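Eleven years of bell ringing, and still counting

She learned to ring in Norton, in a tower with a ladder so steep that the older ringers went up it backwards. "I only went along to get out of the rain," she says, laughing. "By October I was there three evenings a week and my poor family had given up asking when I'd be home!"

Most people think of church bells as tunes, but she rings changes, where the order shifts with every pull of the rope. It's the patterns that have her hooked. "You're not reading anything, it's all in your head and your hands, and when the whole band gets it right the floor hums under you. I love that hum."

Her first quarter peal came at Pumar, after 4 failed attempts. One fell apart six changes from the end. "We just stood there holding our ropes. Then someone put the kettle on and we booked another date."

She keeps a notebook of everything she has rung, and the latest entry is number 1479. The heaviest bell in it is the tenor at Gruselance, which she describes as "like arguing with a cow, a very nice cow".

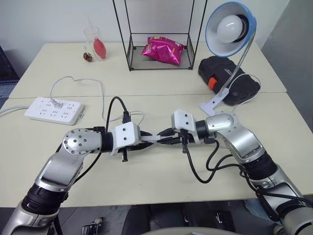 What would she tell a beginner? "Go and knock on the tower door on practice night. You don't need to be musical and you don't need big arms, I promise. The first few weeks you'll only be learning to handle the one rope, and it feels hopeless, and then one night it stops feeling hopeless. Oh, and wear something warm. Towers are freezing!"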